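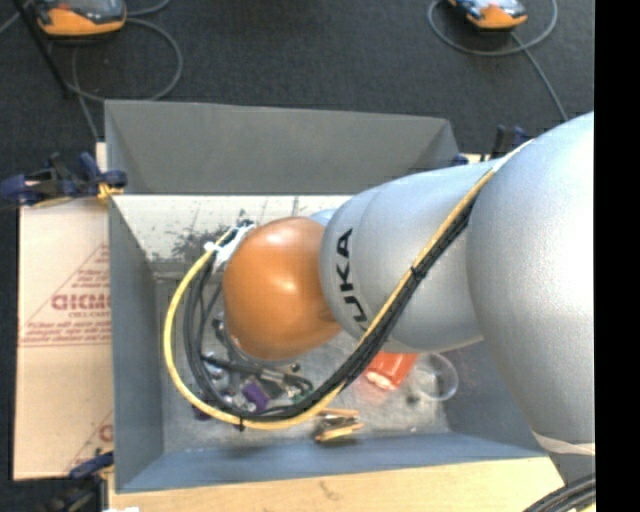
A KUKA arm with an orange wrist cover, over a gray bin on a wooden work surface.

The Second Life of the Paprika Tin

The first tin Naomi Ondieki ever bought cost her two dollars and had a dent in the lid the size of a thumb. It still smelled of paprika. She took it home, set it on the windowsill and then, over one very long December, bought 33 more.

"I told my sister I was done at six," she says, laughing. "She stopped asking after that."

Old spice tins are having a wonderful moment, and if you have never held a good one you are in for a treat. The best were printed right on the metal, one color at a time, and the colors hold up like nothing else in a kitchen. Reds stay red. The gold goes a little brown at the corners where decades of fingers have been, and collectors will pay extra for exactly that wear (or refuse to touch it, depending on which collector you ask).

Ondieki's favorites come from Deák, a family spice company that packed paprika and caraway until the shop closed its doors. The early Deák tins show a woman in a striped apron holding up a pepper as if she's about to scold it. On later ones the stripes are gone and the pepper has doubled in size. There's a rare green version too, made for marjoram, and I have now spent more evenings looking for one than I'd like to put in print.

For a sense of how deep this can go, talk to Zsolt Hegedűs. His catalog of spice and tea tins runs to 1288 entries, all typed up by him, with notes on hinges, seams and the tiny printers' marks on the base. He got started through tea. Pandum, the importer, used to change its label every spring, and he wanted a full run. He's still missing two.

"People look at the front," he told me over the phone. "Turn it over! Everything good is on the bottom."

He's right, and it's the best advice I picked up while working on this story. A stamped base is usually older than a printed one. A soldered side seam feels like a raised thread under your nail, and once you've felt it you'll start running your thumb down every can in the cupboard.

Cleaning is where the arguments begin. Chanida Kaewkla, who restores tins for other collectors, uses a soft cloth, a drop of mild soap and a great deal of patience. No scouring pads, no vinegar, and please don't soak anything. Rust inside the lid can be left alone if the tin is only for show. She keeps buttons in hers, and rubber bands, and one holds a spare set of house keys she has lost track of twice.

I keep mine by the stove. It has caraway in it again, in a little paper bag, and the lid takes two hands to open.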